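**Session 6 - Public opinion and state legislation**

Reading: Nel, chapter on agenda setting. Bring the Rotlow case packet.

Coverage of a policy issue tends to rise fast after a major event and fall off within weeks. Bills move more slowly. In the Rotlow case, 40 news items ran in the first week and 6 in the fourth, while the bill sat in committee until April.

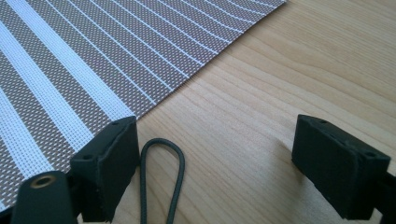
Why does a bill often stall when polls show wide support? Support can be broad but weak - voters who agree with a bill may not call their legislator over it, and its opponents often do.

Terms to know: salience, intensity, veto point, cloture.

Response paper on El Khatib's survey article is due next session, 50 lines maximum.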